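Kalldale Chest Rig, second version: three weeks of wearing it

I collect manipulation examples for a living, or for most of one. The work is simple to explain at parties and hard to make interesting after the first minute. I put things on a table, pick them up, put them somewhere else, and a learning system at the other end is supposed to get the idea. For the last three weeks I have done this wearing the Kalldale, a harness with a camera mount at the breastbone and a small clicker for marking where each example starts and stops.

It costs $149 without the camera. My previous harness was made by Oberholzer, cost more, and squeaked when I breathed in.

Fitting first. The Kalldale has two shoulder straps and one around the ribs, and the instructions claim you can put it on alone in under a minute. I can now. The first morning I got an arm through the wrong loop and had to be released by Ratree Ruangrit, who shares the workspace and has not let the matter drop. Once it is on, it stays on. The mount plate is stiff enough that the view doesn't bob when I reach across the table, and reaching across the table is the whole job.

The tilt hinge clicks through five positions. I live in the third, which gets my hands and most of the tabletop. The fourth is for people with longer torsos or lower tables. The fifth films your shoes.
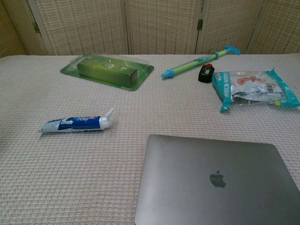
Object choice matters more than any harness, and the Kalldale has changed how I lay out a table, mainly by making the corners usable. With the Oberholzer I kept everything bunched in the center. Now I spread out, and I can mix the awkward things in with the easy ones. Toothpaste is a good citizen: it has a cap end and a flat end, and you always know which way round you're holding it. The toy water gun is long and gives you a handle to aim for. The trouble comes from clear plastic. A blister pack has a shell that catches the light along its edges, and a crinkled bag is worse, all shine and folds, with some orange and white packaging showing through to confuse matters further. My first batch with shiny packaging came back from Hafiz Setiawan, who checks the clips, with 80 of them marked "where is hand going?" A fair question. I slowed down, lowered the tilt one click, and the next batch went through with far fewer remarks.

The clicker is the best part. It sits on the rib strap under your left elbow, so you can start a clip by squeezing your arm in, like someone trying to keep hold of a newspaper. Both hands stay free. I did 200 clips on the Friday of the second week and didn't once forget to stop one, a personal record by a wide margin. It will also start a clip if you laugh hard. I have four clips of me laughing, all properly time-stamped.

The labeling app that comes with it is called Funis, and I'd like it to be better. It lets you tag each clip with an object and an action, but the action list has "place," "put," and "set down" as three separate entries, and no guidance on which is which. Ratree and I settled on "place" and hid the others. It also holds up to 1,000 clips before it insists on an upload, and it insists in the middle of whatever you are doing.

Comfort is good for two hours and tolerable for three. After that the mount plate starts to feel like a dinner tray you have been asked to carry with your sternum. The padding comes off for washing, and in July you will want to know that.

Anyone doing this only now and then could get by with the cheaper Drostari strap, which has no clicker and a tilt held by a thumbscrew. I used one for a month and the thumbscrew needed tightening every morning. For daily work I'd pay for the Kalldale again. I'd also ask for a smaller rib strap, as the loose end on mine hangs down far enough to appear in my clips, and Hafiz has started tagging it as an object.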